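Brulbridge Household Words, data card

Summary

The list holds 1684 words and short phrases which people in Brulbridge use for things in the kitchen and the bathroom. It was collected by Bukola Fashola between February and May, from 65 speakers. Each row has the word, its plain English meaning, the street or village of the speaker, and one sentence of use.

How the words were written down

Speakers were asked to name things in their own home and to speak as they do with family. We kept the spelling of the speaker when they offered one. Otherwise the spelling follows the Parnau guide, which is in the folder "notes".

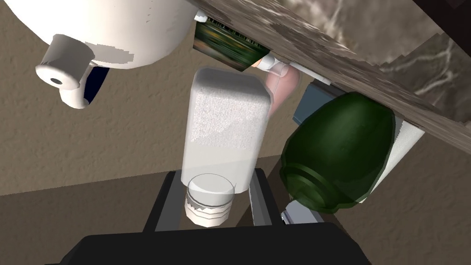 Words from Landent are marked with L in the fourth column. Some of them are also heard in Rai, but with another meaning, so please check both rows before you count them as one.

Known problems

Older speakers gave more words than younger ones. The first 1000 rows were checked two times, the rest only once. Sentences with names of neighbours were removed.

Use

The file is free for teaching and study. Please do not join it with the older list of 4000 words, the row numbers are different.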